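How to Size Up a Local Pet Care Market Before You Open

I get asked this every April, so pull up a chair! Start with homes. My town, Nyanda, has 3000 of them, and a phone survey told me 1090 keep a pet.
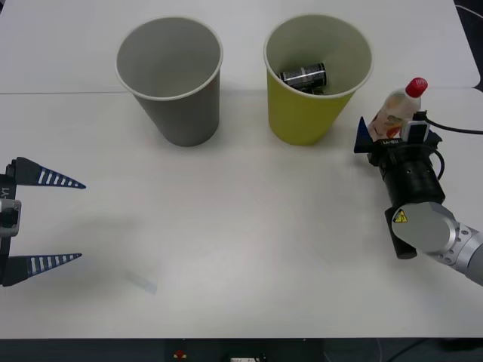 Next, call every groomer and sitter nearby and write down their prices. I found 9.

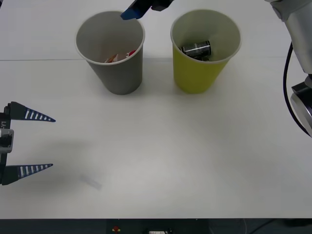

Posted by Cledon

Now multiply your pet homes by the visits you'd expect in a year (be stingy here, please).
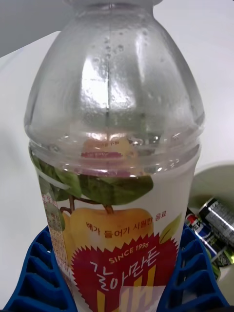 Bottle with green pear leaves on the label

Then do it all again with visits cut in half, and see if two good months could still cover the rent.
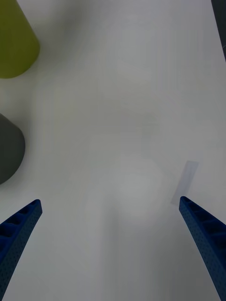

White tabletop, seen from above

If they can, go look at storefronts on a Tuesday.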